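About Dillis

Small-parts sorting and packing for workshops, schools and makers

Dillis is a small company which sorts, counts and packs loose parts for other businesses. If you make something that is sold in pieces, or you receive goods mixed together in one big sack, we are the people who put the right pieces in the right box.

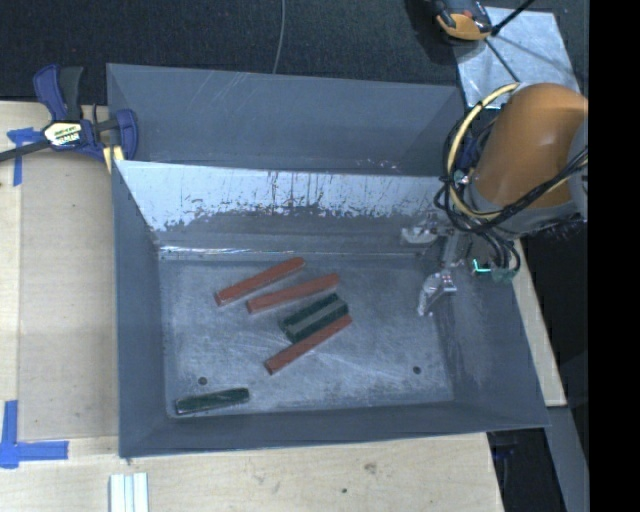 The company was started by Ekaette Ajayi and Murdo Kinnear. Before this, they worked together in the stores of a furniture maker, and every week they saw the same problem. The parts were good, the drawings were good, but the customer opened the box and one piece was missing. Then came the telephone call, the apology and the second parcel, which often cost more to send than the piece was worth. They thought it must be possible to do this work better if it was the only work one did.

In the beginning we had one bench and one customer, Hadanon, who make construction sets for schools. They are still with us. Today we pack for 36 customers fewer than we once dreamed of, as Murdo likes to say, but we know all of them by name and we prefer it like this.

What we do

Customers send us their parts in bulk. We check the delivery against the paper, take out what is damaged and divide the rest by shape, length and colour. After this we pack it in bags or boxes according to the customer's list. We hold 836 different parts on our shelves at the moment. The smallest order we accept is 162 boxes. For a first trial we can discuss a smaller quantity, so please ask.

Colours need more attention than people expect. Dark green and black are easily mixed at the end of a long day, and two reds from two suppliers are almost never the same red. For this reason we keep a sample of every colour in a drawer beside the benches, and we compare with the sample and never with our memory.

Our bins

Visitors often ask us about the metal bins, so we would like to write some words about them. We use plain metal bins for loose pieces because they can be emptied quickly, wiped with a cloth and put back to work the same hour. A metal bin gets scratched. After some years the floor of it is full of marks and the walls lose their even colour. We do not paint them again, as paint can come off and finish in a customer's bag. A bin is replaced when it is bent or has a sharp edge, and not before.

We have one house rule about them which every new colleague learns on the first morning: do not put new parts on top of old ones. The last few pieces must leave the bin before the next delivery goes in, even if there are only two or three and the lorry is waiting.

The people

Ekaette Ajayi looks after the customers and the orders. If you write to us, it is most probably she who will answer.

Murdo Kinnear is responsible for the packing hall and for the training.

Iona Hepburn makes the packing lists. She came to us from Litow, where she did similar work with garden fittings, and she brought with her the numbering system that we use now for all shelves.

Kojo Agyeman receives the deliveries and checks them. He also started our box of single pieces, where everything goes that has no home. Most of it finds its owner within a month.

Archie Munro is our newest colleague and joined in April. He takes care of the returns.

Where we are

Our hall is in Niven Yard, behind the old dairy. The entrance is on the left side of the building and the bell must be pressed rather strongly. Deliveries are possible from eight until three. Lorries longer than ten metres cannot turn in the yard, therefore please tell your driver to stop at the gate and ring, and we will come out with the trolley.

Customers are welcome to visit and see their own parts being packed. Please wear closed shoes and write to us two days before.

This page was last changed on 13/09/2026.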